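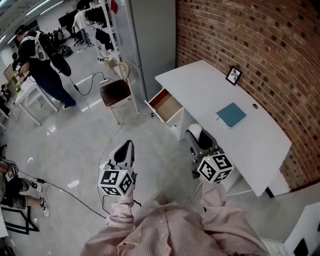 A long white desk against a brick wall, one drawer open.

Who buys the birthday card?

By Tariq Kiani
19/10/2023

220 shares | 9 comments

In my first month at Bravberg I was invited to a meeting with eight other people. I was the newest and the youngest in the room, and English is my third language, so I expected to be given the small tasks. When the director asked who would write the minutes, he did not look at me. He looked at a woman who had been at the company for eleven years and who was responsible for all our contracts in the north. She already had her pen in her hand. She knew the question would come to her.

I was relieved, I must admit it. To write minutes in a foreign language is hard work, and I was glad that somebody else did it. Only much later I asked myself why it was her, and why I found it so normal.

We speak a lot about pay, and we should. The gap between what men and women earn is a number, and numbers can be put in a newspaper. But there is another kind of work which does not appear on any payslip, and for this reason I think it is discussed too little. I mean the minutes, the birthday card, the collection for the colleague who is leaving, the order of sandwiches, the new person who must be shown where the printer paper is. In every office where I have worked, and there have been 3, this work was done by women in almost all cases. In none of them was it written in the woman's contract.

People tell me that it is a small thing. A card takes ten minutes to buy. It is true, if you count only the time in the shop. You must also remember the date, go from desk to desk so that all can sign, keep the card hidden from the person, and ask twice for the money from those who promised it. At Skituneck, my second employer, one colleague did this for the entire floor. When she finally went on a long holiday in March, two birthdays were missed, and I heard a man complain that the atmosphere was getting worse. He did not offer to buy a card himself.

The other answer I hear is that women are better at it, or that they enjoy it. Perhaps some of them do. I enjoy cooking, and I would still find it strange if my manager expected me to cook lunch for the team while the others finished their reports. To be good at something is often only the result of having done it many times. I have learnt to write minutes now. My first ones were terrible, and one colleague sent them back to me full of corrections, but by the summer they were acceptable.

What troubles me most is the effect on the meeting itself. The person who writes down what the others say has less time to say something. She listens with great attention and she speaks little. Then, when the time comes to decide who will lead the next project, somebody remarks that she is very reliable but a bit quiet. I have sat in a room where exactly this was said. I did not contradict it, and I am not proud of that.

My sister works for a small publisher called Mangubat, and there they use a list. The names are in alphabetical order, the owner's name included, and each week the next person takes the minutes and looks after whatever needs to be looked after. She says that in the beginning there were many jokes and some very bad minutes. One man always found an appointment with the dentist when it was his turn. The owner moved his name to the following week, and to the week after that, until he ran out of teeth. I like this story, and I also like that the owner took the matter seriously enough to check.

I would go one step further. If a company believes that these tasks are important for the good spirit of the team, then it should mention them in the yearly conversation about salary. Let the manager ask each person what they have done for the others this year. If the answer is nothing, let that be written down too. I know that many managers will find this petty. They already measure how many minutes I need to answer an email, so I do not believe that they are against measuring in general.

I now have a different job, at Ellorano, and our team is small. We do not have a list yet. Last week the question came again, who will take the notes, and there was the usual silence, and I saw two of the men begin to study their telephones with great interest. I said that I would do it, and that I would like one of them to do it the next time. One of them laughed. The other asked me where we keep the template.

220 shares | 9 comments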